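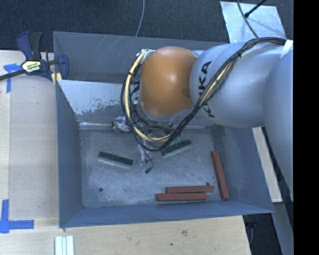

SPEAKER NOTES - student project talk, bin picking, Thursday slot

0. Before I start
Clicker. Water. Check the video isn't on mute (there's no sound anyway, but the projector complains). Ask for the lights down at the front only.

1. Opening
Hi, we're the Litby team. Four of us, one semester, one KUKA arm we had to share with another class. Say the title once and move on, it's too long.
Task in one breath: blocks in a metal bin, two colors, green and red, arm has to pick the one you ask for. Sounds easy. Pause here.

2. Why a bin and not a table
Table was our first version. Worked by week three, boring. Bin has sloped walls, shiny scratched metal, stuff ends up against the sides. Point at the red one by the right wall, standing off by itself. Then the two lying side by side near the front. Those are the hard cases. The greens further back are more spread out, nice for a warm up.
Don't get stuck on lighting, there's a slide later.

3. Setup
Bin clamped to the wood bench. We skipped the clamp once, never again (tell the story only if time). Blue tape on the bench = our marks. Fixed camera, same place every run, so we calibrate once and leave it alone.
Cables: someone WILL ask. They need slack for the wrist to turn, so they hang in a big loop. The planner dosn't know about the loop. We added a keep-out zone by hand, ugly but fine.

4. Software
Three parts. Finder (we call it Mahama), picker, and the thing that logs everything, Brelleo. Mahama gives color + angle. Picker tries from above first, then tilts if a wall is in the way.
Mention: color was the easy bit. Dark green on gray-blue metal was worse than red, we did not see that coming. Angle of two blocks almost touching = the real headache, it kept reading them as one long block.
Fix was dumb. Split anything longer than one block. Say dumb, people like that.

5. Numbers
2067 tries logged in total. 1090 of those after the split fix, so a bit over half. Do NOT read the table out loud. Just say what the colors on the chart mean.
If asked about tries before the fix: kept them in the log, different tab, happy to share.
Wall cases still the worst row. Admit it before they find it.

6. What went wrong
- reflections, we moved the lamp 4 times
- lost a whole afternoon in April to a loose connector
- one person changed the block size in the config and didnt tell the others (look at nobody)
- logging filled the disk overnight

7. Demo video
Around a minute. Talk over it, don't stand there. Start talking again when the arm goes in for the wall block. If video won't play skip to 8, no fiddling.

8. Next
Flistton team takes over the code in the fall. They want mixed shapes. We'd do the wall approach over from scratch, tilt first. Also better names for the branches, sorry in advance.

9. Questions
Likely ones: how fast (slow, we capped the speed for class rules), why not suction only (ask me after, long answer), can we see the code (yes, link on last slide, CHECK THE LINK).
Thank the lab staff. Thank the other class for swapping hours. Unplug my laptop before the next group comes up.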